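Girar 双层旋转置物盘(白色)

首页 > 厨房收纳 > 旋转置物盘 > Girar 双层款

货号:GR-2T-W
品牌:Girar
颜色:白色
层数:双层
供货:现货
更新日期:2020年2月15日

产品概述

Girar 双层旋转置物盘用于橱柜、台面和餐桌上的小件收纳。上下两层都可以转动,放在里侧的瓶罐转到面前就能取用,省去把前排东西一件件挪开的步骤。本款为白色,盘面为聚丙烯注塑,中柱和底座为ABS,转动部分采用不锈钢滚珠。出厂时已装好底座,收货后只需安装中柱和上层盘。

Girar 系列由 Huncombe 负责销售和售后,设计人为 Loukia Sarantis。现款在上一版基础上修改了盘边高度和防滑脚垫,旧版的上层盘与现款中柱不通用,补购配件时请核对货号。

适合放什么

调味瓶、油壶、酱料罐、茶叶罐、果酱、药盒、化妆品、胶水和颜料瓶都可以放。下层空间较高,适合放较重、较高的瓶子;上层适合放小罐和杯子。较重的物品请沿盘面均匀摆放,不要全部集中在一侧,否则转动时会有偏重感,时间长了滚珠磨损也会不均匀。

盘面四周有一圈围边,正常转动时瓶子不会滑出。围边高度有限,细高的瓶子(例如长颈醋瓶)建议靠近中柱放置。筷子、长柄勺等超出盘边的物品不建议放,转动时容易碰到柜壁。

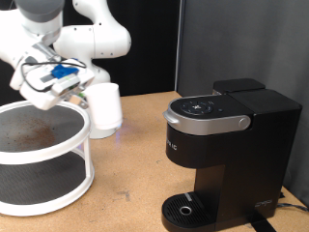
白色双层旋转置物盘与白色杯子

规格参数

下层盘直径:35厘米
上层盘直径:略小于下层
两层间距:16厘米
层数:2
盘面材质:聚丙烯
底座及中柱材质:ABS
轴承:不锈钢滚珠
旋转方式:手动,顺时针、逆时针均可
防滑:底部硅胶脚垫
清洗:盘面可用水冲洗,底座只可擦拭

尺寸为人工测量,不同批次可能略有误差。购买前请先量好橱柜的内部深度和门框净宽。有些橱柜内部够深,但门框或铰链占去一部分宽度,置物盘可能放不进去。转角柜请按柜内最窄处计算,四周至少留出一指宽的空隙。

安装方法

1. 取出底座,确认脚垫齐全,放在平整的台面上。
2. 将中柱对准下层盘中心的卡槽,按下后顺时针拧紧。
3. 将上层盘套入中柱顶端,对齐缺口,压到底。
4. 装上顶盖,空转几圈,检查是否顺畅。

安装不需要工具。中柱拧到有明显阻力即可,不要用钳子加力。如果空转时有摩擦声,通常是上层盘没有压到底,取下重装一次即可。拆卸时按相反顺序进行,先取顶盖,再取上层盘。

包装内含

下层盘及底座一套,上层盘一个,中柱一根,顶盖一个,备用脚垫一组,中文说明书一份。

清洁与保养

日常用湿布擦拭即可。盘面有油渍时,可将上层盘拆下,用温水和中性洗涤剂清洗,擦干后再装回。下层盘与底座相连,不要整体浸泡,水进入轴承后会影响转动,也不容易晾干。请勿使用钢丝球、漂白剂或带研磨颗粒的清洁剂,盘面上的划痕会比较明显。

酱油、咖喱和辣椒油容易在白色塑料上留下颜色,洒出后请尽快擦掉。已经渗色的部位可以用小苏打调成糊状敷一会儿再擦,能淡化,但不保证完全去除。

轴承出厂时已加润滑脂,一般家庭使用无需再加。不要喷食用油或缝纫机油,油会粘灰,反而越转越涩。

使用注意

请放在水平、稳固的平面上使用。不要放在燃气灶旁、烤箱顶部或暖气片上。盘面短时间可接触的温度上限为100摄氏度,刚离火的锅具和烤盘请勿直接放置。不要把两台叠放使用。家中有幼儿时,玻璃瓶和刀剪类物品请放在别处,孩子用力拨动时盘面转速会比较快。

移动时请托住底座,不要提着上层盘搬运。

同系列其他产品

Girar 单层旋转盘:与本款下层盘同尺寸,适合层板较低的橱柜。
Girar 双层款(灰色):结构与本款相同。
Badevura 分格盘:放在下层使用,把盘面隔成几格,适合小袋调料和茶包,需单独购买。
Tsolakis 调味罐套装:带标签位,高度可放入两层之间。

常见问题

上下两层能分别转动吗?
可以。上层和下层各自转动,互不带动。东西放得很满时,上层可能会轻微带动下层,属于正常现象。

能放进冰箱吗?
可以放入冷藏室,放之前请量好搁板间距。不建议放入冷冻室,低温下润滑脂变稠,转动会变紧。

可以只用一层吗?
可以。不装上层盘和中柱,把顶盖直接扣在下层盘中心即可。

能进洗碗机吗?
上层盘可以放在洗碗机上层,选择普通程序。底座和中柱不可以。

白色会不会发黄?
长期受阳光直射的塑料会逐渐变色,建议不要长时间放在窗台上。

买家评价

Edgardo Manalo
放在转角柜里装调料,以前里面那排基本不用,现在常用的都在上层。转起来声音不大。说明书上的字偏小。

Marcela Čierny
用来放颜料和胶水,挺稳的。下层的围边如果能再高一点更好,我有几个细瓶子容易倒,后来挪到中间就没事了。

Michalis Chatzigeorgiou
十一月买的,用到现在没有松动。顶盖第一次装没对准缺口,拆下来重新压了一下就好了。打算再买一个单层的放冰箱。

配送与售后

现货订单付款后两个工作日内发出,偏远地区时间另计。满足包邮条件的订单在结算页自动减免运费。收货时如外箱破损,请先拍照再拆封,并保留原包装。

未使用且包装完整的商品可以申请退货。已安装但未使用的,请擦净后连同全部配件一起寄回。因过重、浸泡或高温造成的损坏不在保修范围内。顶盖、脚垫和上层盘可以单独补购,下单时请在备注中写明货号和颜色。

批量采购请联系 Huncombe 客户部 Ifigeneia Zacharopoulos,来信请注明数量、颜色和收货城市。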